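4. Clearing the Quilt

Your Bastberg bay-window bed is rated for sleepers. Cups and bottles will find it anyway, and once there they lie down.

Step 1. Leave the ring light by the window where it stands.

Step 2. Start with whatever lies nearest you and work toward the glass.

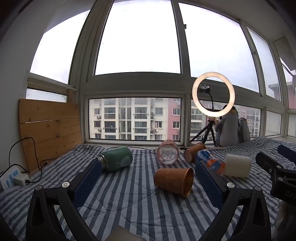
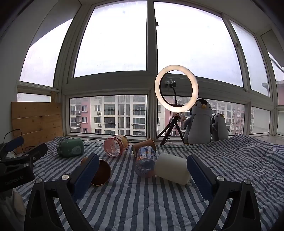
Step 3. Stand each cup upright on a hard surface — a striped quilt does not qualify.

CAUTION: Check for dregs before tilting anything. Coffee travels faster than you do.

Note: Spare caps are listed on page 13.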